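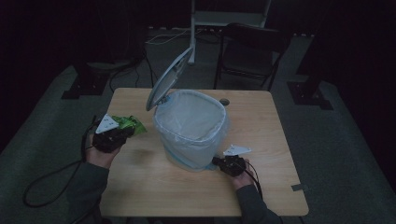
Tement evening talk - keep to 15 min, questions after

Start slow. Say name. Thank Balakrishnan Poojary for the slot, and for the projector.

Ask the room: who took the trash out this week? Hands up. Who knows where it went after the curb? Most hands go down. Wait a second, let them look around.

Main point, say it early: food scraps are the heavy part of the bag, and the smelly part. Get them out and everything else gets easier.

My own kitchen. Kept a notebook all of February. Weighed every bag before it went out, bathroom scale, me holding the bag, then me without. Not science!! Still useful. 48 pounds for the month. Pause here.

What was in it:
coffee grounds, way more than I thougt
bread ends
salad bags, bought with good intentions
leftovers nobody labeled

Story about the soup. Short version only. Last time it ate up half the talk.

Then the Linholm street trial. 90 homes signed up, scraps picked up Saturday morning. Complaints in the first weeks were all smell and fruit flies. Fixes people came up with themselves: freeze the fish and meat scraps, smaller bags, empty more often. Small can = you have to empty it. Big can lets you forget.

Liners. Someone WILL ask. Plain plastic can't go in the green cart, the Fuvilier site pulls it out by hand. Paper or nothing. Newspaper folded in the bottom works fine, show fold if time.

Don't get into the Anozie contract. If it comes up, say public meeting, take it there.

Cost slide - skip if past 6 minutes left.

The ask: one week. Keep scraps seperate, write down what you throw. Any notebook. Bring it next time.

Sign-up sheet by the door. Pens!! bring pens

Questions. Repeat them into the mic, back row can't hear.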